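Chapter 7
Two Arms, One Object: Learning from an Open Day

In this chapter you will
look at why soft packages are hard for machines to hold
compare one-arm and two-arm handling
learn how to watch a demonstration and take useful notes
plan a visit of your own

Key terms: bimanual, compliance, deformable object, grasp, handover

The best way to begin a chapter on two-arm handling is to stand in front of a robot while it works. Every September the Wirstead teaching lab opens its doors for a day, and the crowd that gathers is never all engineers. Bakers come, and warehouse packers, and plenty of parents being pulled along by the sleeve. Last fall 429 people signed the guest book, and by ten in the morning the line for the handling station was already out past the coat racks!

Dušan Oravec, who ran the station that day, likes to start with a question for the visitors: which would you find harder to pick up blindfolded, a brick or a bag of chips? Most people say the brick, because it is heavy. Then he lets them watch the arms deal with snack bags and a wire basket, and the talking in the room drops off.

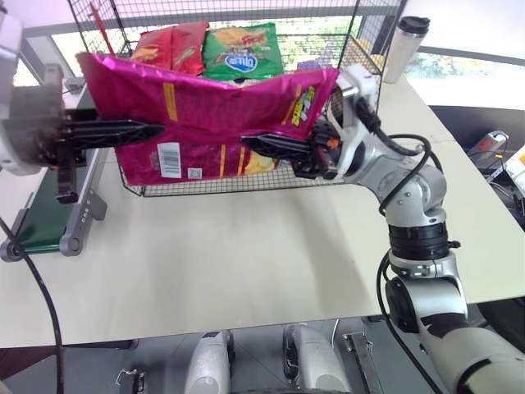 A brick keeps its shape. Wherever you take hold of it, the rest of it stays where you expect. A bag full of air and chips is a deformable object, and it answers every touch by becoming something slightly different. Squeeze one end and the other end swells. Lift it by a corner and the contents slide. Your own hands handle all this so well that you have probably never given it a thought - and that is what makes it such a wonderful problem to study.

Using two arms opens up some lovely possibilities. One hand can steady while the other shifts its grip. Both can share the load, or one can pass the object across in a handover. The price is coordination. If the arms disagree by even a small distance, a stiff object will be strained and a soft one will be stretched or crushed. We will put numbers to this in Section 7.3, using the Asport practice set of 196 recorded grasps.

Before you read on, try this at your desk. Take an unopened bag of anything crunchy and move it into a box with two fingers of one hand. Then do it again with two fingers of each hand. Write down when you changed your grip, and what you felt just before you changed it. Keep the page - you will need it for Exercise 21.

7.1 What to Watch For

First-time visitors nearly always watch the object. Try watching the fingers for a while, and then the wrists.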